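Thread on pressure-cooking dried chickpeas, as I've been asked for my settings more than once. Unsoaked and soaked are treated separately. They behave like two different ingredients.

Equipment first. I use an Ernau stovetop cooker at full pressure and a Vircombe electric one at its high setting. The Ernau runs hotter, so its times are shorter. If you own something else, start from the electric numbers.

Soaking. Cold water, enough to cover by the width of your hand, one tablespoon of kosher salt per pound of beans. Overnight on the counter in winter, in the fridge from June on. My kitchen gets warm and the water starts to foam.

Salt in the soaking water does not make skins tough. I've run it both ways from the same bag. The salted batch had fewer split skins and the seasoning reached the middle.

Baking soda: a quarter teaspoon per pound if the beans are for hummus. None if they are for salad or stew. Past half a teaspoon I can taste it, and the cooking liquid turns slick.

Times, electric, high pressure. Soaked, for salad: 12 minutes. Soaked, for hummus: 20. Unsoaked, for stew: 42. Unsoaked, for hummus: 60, and I still find a hard one now and then.

Release matters more than two or three minutes of cooking either way. Let the pressure drop by itself for at least 15 minutes. A quick release boils the liquid hard and the skins come off in sheets.

Water level. For soaked beans, cover by half an inch. For unsoaked, cover by 2 inches. Never fill past the halfway line with any dried bean. They swell, they foam, and the foam gets into the valve.

A spoon of oil keeps the foam down. Neutral oil for hummus, olive oil for everything else. I skip onion in the pot – it makes the liquid sweet and I want to reuse it.

Yield. My last one-pound bag, drained after cooking, came to 1,172 grams. The double batch came to 2,074, which is low for two pounds. That bag was from the back of the pantry and took up less water.

Old beans are the usual reason a recipe fails. If the bag has no packing date, buy from a store that sells a lot of them. Yaw Akolgo put me on to the Ametepe brand, small and pale, and they have cooked evenly every time so far.

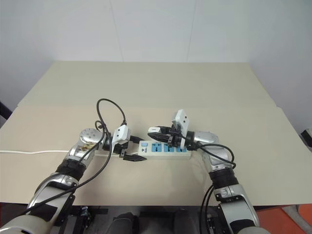 Last modified: 14 Feb 2025

Storage. Keep them in their liquid, up to five days in the fridge. For the freezer, drain, spread on a sheet pan until firm, then bag. Frozen loose they pour like peas and you can take out a handful at a time.

The liquid freezes too. I use it in place of stock in lentil soup, and to thin hummus. Taste before adding salt, especially after a salted soak.

Weights and times are all in Prosa, where I keep my recipe notes, one line per batch: soak, soda, minutes, release, result. I change one thing per batch. It is slow, but I stopped guessing.

Correction to the soda post: that is a level quarter teaspoon, in the cooking water. I throw out the soaking water and start with fresh. Someone put it in both and got paste.

For a stovetop cooker, take a quarter off the electric times for soaked beans. Unsoaked I only do in the electric one – the Ernau needs the burner watched for too long and I have other pans going.

Black beans next. The times are shorter and the foam is worse.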